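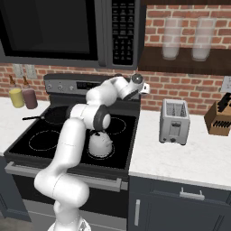

White kettle, front right burner.

June, after supper

Spent the morning at Trosside with Mirjana, who has decided that her living room should be limewashed. All of it, ceiling too. She had seen it in a magazine and then at somebody's house, and now she can't look at a plain wall without sighing. I went along because I said I would, and because I wanted to hear what the sales pitch sounded like these days.

It sounds the same as it did for chalk paint. The wall will have "movement." The wall will "breathe." I asked the young man what my walls were doing at present, if they weren't breathing, and he said mine were probably sealed, in the tone a dentist uses. He had a big sample board in a color named Gelirton, a sort of wet sand, and he kept tilting it toward the window so we could see the clouds in it. I saw brush marks. Mirjana saw Tuscany.

Price did not come up until we were at the register. He works it out by the wall, and he recommends 2 coats over a special primer, which they also happen to sell. Mirjana bought one tester pot and the wide brush and took the leaflet. I took a leaflet too. It says the finish is "forgiving" on the first page and that touch-ups will show on the last.

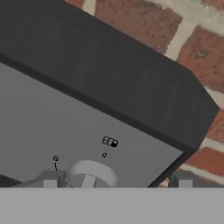
Dark edge, gray panel, small printed symbols.

Ermira Golob had hers done by a firm called Matić and it cost her 4,000 for the hall and the dining room. I will say it looked lovely at her party, by lamplight. I will also say there was a shiny patch by the light switch where hands go, and she had moved a chair in front of another spot. When I asked how you clean it she said you don't really. That was the whole answer. In a hall!

Piyumi called at 11 and I read her bits of the leaflet. She thinks I am against anything invented after I turned thirty. Limewash is centuries old, I told her, so that can't be it. My trouble is with a finish that farmers slapped on a barn because it was cheap, sold back to us in a tiny pot with a linen label. She said I had said the same thing about beadboard and then put up beadboard. True. It was on sale. 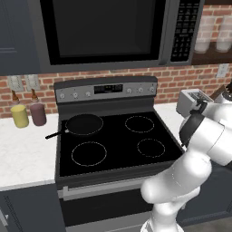

Microwave over the range.

Mirjana's other notion is to carry the limewash on over brick, and here I may have to put my foot down, friend or not. The leaflet has a page on it, before and after, and I liked every one of the befores. Red brick with light gray mortar, the kind that runs behind the range and out past both sides of it, doesn't need clouds put on top of it. It sits fine under a dark blue cabinet and next to a wood shelf. Once it's painted it stays painted, whatever the young man says about it "wearing back naturally." I asked him how long that takes and he went to find Mimoza Stoyanova, the manager, who told us 5 years and then told us it depends.

Balleo have a plain flat paint in nearly the same sand color. I wrote the number inside the cover of this book. If Mirjana's tester square looks blotchy when I go over, I'll mention it. If it looks good I suppose I'll have to mention that too, and she'll want me up the ladder doing the ceiling.

Knees sore. Must return Ermira's cake tin.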